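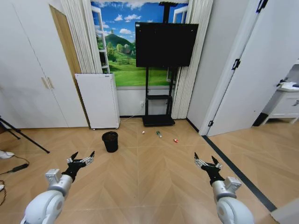 May 18, 2020

My feet have been cold in every tree stand I have ever sat in, and for years I figured that was just part of deer hunting, like getting up at four and eating a squashed sandwich for lunch. My uncle hunted with cold feet, so I hunted with cold feet. Then last October I had a long talk about boots with Gwilym Sayce on the drive up to Rarkstead, and I've been meaning to write it all down ever since (it's a three-hour drive, so there was plenty of talk).

I'd been wearing two pairs of thick cotton socks inside boots that fit fine with one. Gwilym let me go on about how thick those socks were, very patiently, and then asked whether I could wiggle my toes. Well, no! I could barely lace the things. He said that was most of my trouble right there. Squeeze your foot that tight and the blood has a hard time getting down to your toes, and then the cotton soaks up all the sweat from the walk in and sits there against your skin all morning.

So I bought new boots, a half size up. They're called Tillero, they cost me $299, and I did have to sit down for a minute after I paid. I wear one pair of wool socks in them with a thin liner underneath, and there's room left over. The first morning I sat from dark until almost ten and it was 28 degrees when I left the truck. My toes were cool but I could feel every one of them, which was new for me.

The other change is even simpler, and I'm a little embarrassed it took me so long. I walk in wearing just the liners, with the wool socks tucked in my pack, and I go slow. At the bottom of the tree I change into dry liners, pull on the wool, and lace up loosely. It's fiddly in the dark, and I have dropped a sock in the leaves more than once, but I wouldn't skip it now.

Tiina Heiskanen swears by those stick-on toe warmers and gave me a handful to try. They're nice for the last hour of a long sit, though I found them lumpy to walk on. She also stands on a square of old carpet up in her stand — it keeps her boots off the cold metal and it's quiet when she shifts her weight. I cut one for mine over the winter and I'm looking forward to trying it out.

I still haven't made up my mind about the big pull-on boot covers. Gwilym likes his, but they looked awfully bulky going up a ladder. If any of you have used them in a small stand, leave me a note, and tell me how you carry them in, too. My pack is already stuffed full of socks.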